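Home | Reviews | Archive | About | Contact

Oltdale, Season Two: Remarks on the Fourth Episode

The second season of Oltdale became available on Tromora in January. I have now watched all 8 episodes twice, and I wish to record my view that the fourth is the strongest the series has produced.

The episode leaves the main story almost entirely. It follows the Besnard household through a single evening, from the first guests at the door to the last lamp put out upstairs. There is no music until the final 6 minutes. The dialogue is spare, and several matters raised in the opening season are settled by a look across the table.

Readers of the original novel will recall that this evening occupies about 4 pages of a book that runs to 713. The decision to give it a full hour was questioned by a number of viewers on the Nirkance forum, where I am a regular contributor. I shared those doubts before watching. I have since withdrawn them.

My one reservation concerns the closing shot, which repeats an image from the season premiere and holds it too long. The new title sequence is also weaker than the old one. 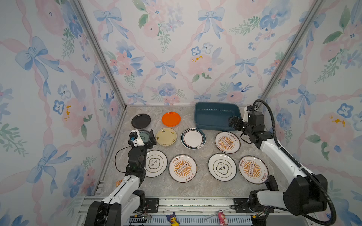 Episode Five

A separate entry will follow once I have reread the relevant chapters. Comments remain open, and correspondents are asked to mark any discussion of the finale clearly.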